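Masa by the Batch: A Conversation With the Head of Production at Colavia

2 June 2025

Colavia makes nixtamalized corn dough for restaurants and small grocers from a single building in Stisulberg. The company sells two products, a coarse masa for tamales and a fine one for tortillas. Its head of production, who asked to be identified by job title only, spoke with us about cooking times, lime, and why the tamal business runs on a different clock from the tortilla business.

The process begins with dried white corn, cooked in water with calcium hydroxide and left to steep overnight. "The standard batch is 300 pounds of dry corn," the head of production said. "Lime goes in at one percent of corn weight. Three pounds, weighed, never scooped."

Cooking is shorter than many home recipes suggest. The kettle is brought to just under a boil, held there, and shut off while the center of the kernel is still chalky. "The steep does the rest. If you cook it until it looks finished, the dough will be gummy by morning and you can't fix gummy."

Asked how a cook without a lab can check the corn, the head of production described a simple test. A kernel is rubbed between two fingers. The skin should slide off in one piece, and the kernel should break cleanly under a thumbnail with a small white dot left in the middle.
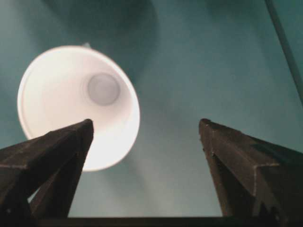
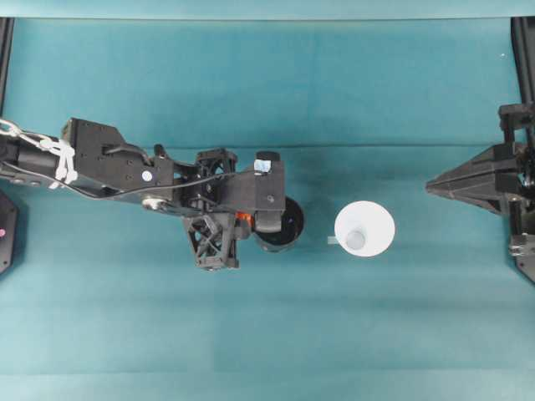
Colavia Product Development Department

The two doughs part ways at the mill. Tortilla masa passes between stones set close together. For tamales the gap is opened, and the dough comes out with a grain that can be felt on the tongue. "Fine masa in a tamal gives you paste. The fat needs something to sit between."

On fat, the company takes no position in its printed instructions. Customers use lard, vegetable shortening or a mix. The head of production prefers lard at one part to four parts masa by weight, beaten alone before any dough goes in, with warm broth added last. The float test, in which a bit of dough is dropped into cold water, was described as "useful for air, useless for salt."

Orders are uneven over the year. Tortilla masa is steady. Tamal masa starts to climb in September and peaks before Christmas. In the busiest week of last season the plant shipped 2,655 bags of the coarse grade, with 99 returned, most of them for sour odor. The cause was traced to dough bagged warm. Bags are now closed only when the dough has dropped below 65 degrees Fahrenheit.

"Warm dough in a closed bag keeps working. By the second day you can smell it through the plastic."

Corn comes from two suppliers, Rivadeneyra and Wenix. The first sends a larger, softer kernel that takes up water quickly. The second is harder and needs a longer steep. The lots are never mixed in one kettle. "You would be cooking two foods with one timer," the head of production said.

For home cooks who buy the coarse masa fresh, the advice was to use it within two days or freeze it flat, without fat or salt. Frozen dough should thaw overnight in the refrigerator and be beaten again with a little broth before spreading.

Fresh masa is sold at the Stisulberg counter in five-pound bags. Husks and banana leaves are not stocked.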